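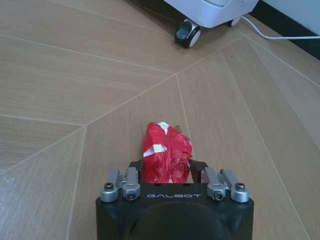 Jean Galbraith

There is a particular silence in a workshop when a machine has been stopped for its check, and I have grown rather fond of it. You hear the kettle, and a bus going by, and somebody hunting through a drawer for the right key. On the morning I visited Zerkach, the key was a small one, it had gone missing, and the whole day's work was waiting for it.

Zerkach looks after robots for people who would sooner not do it themselves. The firm has 14 of them on its books, most out on hire and a few at home in Duneleo, where the ground floor of an old carpet showroom has been done up with a pale wood-look floor and left mostly bare. I had come expecting oil and overalls. What I got was a pair of socks (shoes come off at the door, and I had not chosen my socks with visitors in mind) and an invitation to sit down on the floor and look at a hand.

It is the hand that takes the looking after. The rest of a robot, I was told, mostly minds its own business. The hand gets knocked against table legs and has things dropped on it, and it is asked to pick up whatever anyone cares to put in front of it. The Galbot gripper they had me look at is a handsome object up close, matte black and rounded, with the name spaced out across it in silvery capitals, and along its edge are four bright metal finger pieces, two to a side. Each has a dark socket-headed screw in it. I suppose I had imagined something more mysterious, but there they were, the same sort of screw that holds my bookcase together, and those four screws get more attention in a week than my bookcase has had in its life.

The check goes like this. The power comes off first, and a card goes on the switch so that no kind soul turns it on again. Then every finger piece is held between finger and thumb and given a gentle wiggle, and the person doing it shuts their eyes, which I took for showing off until I tried it. With your eyes closed you can feel a looseness far too small to see. I found one on my second go and was absurdly pleased with myself — though I learned later that it had been slackened for me to find. After the wiggle comes the key (in a mug, in the end, under some teaspoons), and each screw is nipped up to the figure in the service book and no further. A thread that has been bullied is a good deal more trouble than one that has worked itself a little slack, and the Mohmand cell across town once lost three days to a single overtightened screw and the bit of metal it took with it.

The wiping down comes next, and it takes longer than you would think. Dust collects where the silver meets the black, and so does fluff, and it has to be coaxed out with a soft brush. They use a dry cloth on the metal and a barely damp one on the body, and they are quite strict about which is which. The cloths are kept on separate hooks. I hung one on the wrong hook and had it politely moved for me.

Then the power goes back on and the hand has to show that it can still hold something. Hard square blocks are no use for this, I gather, as practically any gripper in any state can manage a hard square block. The thing they like is something awkward: a crumpled red bundle, shiny and creased all over and patched with white tape, standing up rather like a badly wrapped present. It has give in it, and no two sides are the same. A finger that is sitting a shade crooked may get away with the first pick and the second, so the book asks for 70 picks from the floor, with the bundle turned a little each time. On a Toduver arm, which is the older make they keep upstairs, it is 106, and I was advised to bring sandwiches if I ever came for that one.

I watched a good many of them from my place on the floor. It is oddly restful, a bit like watching someone else do the ironing. A line gets written in the book for every slip, with the angle of the bundle and the side that let go, and over the months those lines add up to a sort of diary of the hand. I was shown the page for March, when the slips had all been on the left, and the page after, when a new finger piece had gone on and there was hardly anything to write.

By then my tea was stone cold and one foot had gone to sleep. They were getting ready to take the power off again and wiggle the fingers a last time before signing the page, and I was asked whether I would like to do the two on the right.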